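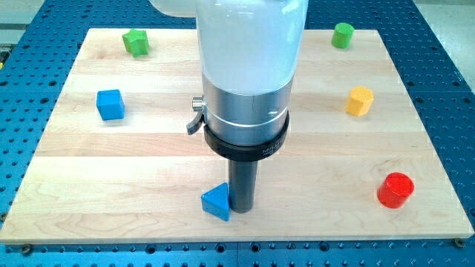 What is Barkik? Barkik is a free software package for planning and controlling pushing motions, in which a robot arm moves objects across a flat surface with a plain rod instead of picking them up.

Barkik takes a goal written in simple terms, such as "blue triangle next to green star", and turns it into a string of short pushes. It covers perception, planning and low-level control in one package, and comes with a set of command-line tools for replaying and comparing runs. The name is usually written with a capital B, though the commands themselves are all lower case.

History

The software began as a weekend project by Jocelyn Layug, who wanted a pushing planner small enough to read in one sitting. The first version was a single file with no camera support, and block positions had to be typed in by hand. Efren Tolentino added the perception module in February of the following year, and the two then rewrote the planner together. Dexter Lagman joined later and is responsible for most of the replay tools, which many users consider the best part of the package.

Version 2 was a large break with the past. It dropped the old configuration format, moved the controller into its own process and renamed nearly every command. A conversion script called Bristau was released alongside it and is still kept up to date, to the great relief of anyone with old task files.

Perception

The perception module finds each block by colour first and outline second. Colour alone is not enough where two blocks share one: a green star and a green cylinder will both answer to "green", and only the outline settles the matter. Seen from above, a standing cylinder gives a circle, a cube gives a square and a hexagonal prism gives six short sides.

Orientation is reported as well as position, and this is where shape becomes really interesting. A cube looks the same after a quarter turn, a hexagonal prism after a sixth of a turn, and an upright cylinder has no heading to report at all. Barkik stores these symmetries in the block library, so the planner never wastes a push on turning something that already looks right.

The rod itself can hide part of a block from the camera. When a block next to the tool loses part of its outline, the module holds on to the last good estimate and moves it along with the expected motion, for up to 14 images in a row. After that the controller lifts the tool and looks again.

Planning

Pushing is a lovely problem because it is so simple to state and so awkward to solve. A block pushed through its middle tends to slide straight; one pushed off-centre turns as it goes. How much it turns depends on friction between block and board, which varies from place to place and is almost never known well.

Barkik deals with this by planning only a short way ahead. At each step it samples 200 candidate pushes, each made up of a contact point, a direction and a length. It predicts the result of each with a simple friction model, throws out any that would run into another block or leave the board, and scores those that remain. Only the best push is sent to the arm. Then the camera is read again and the whole thing starts over.

Flat faces make the best contact points and are preferred by default. Round blocks are harder, as a thin rod pressed against a cylinder touches it along a single line and will slip round the side if the aim is slightly off. For these the planner uses shorter pushes and corrects more often.

Control

The controller keeps the tip at a fixed height over the work surface and follows the planned line at a steady speed. Tip height matters a great deal - too low and the tool scrapes the wood, too high and a tall block may tip over. A calibration routine touches the board at several points and fits a plane through them, so a board that is not quite level causes no trouble.

Arm drivers are kept apart from the rest of the code. Each is a small file that accepts a target position and reports the current one, and the shortest in the main collection is only a few dozen lines long.

Tools

Every run is saved as a log that can be replayed step by step, with the rejected pushes drawn faintly beside the chosen one. The compare command lines up two logs and marks the first step at which they differ, a wonderful help when a small change in the friction settings has sent everything the wrong way. The test suite holds 662 recorded situations and is run before each release.

Related software

Soriano, by Amândio Matos, uses the same log format but learns its pushes from recorded human control. Rommel Evangelista maintains a bridge that lets the two share a block library.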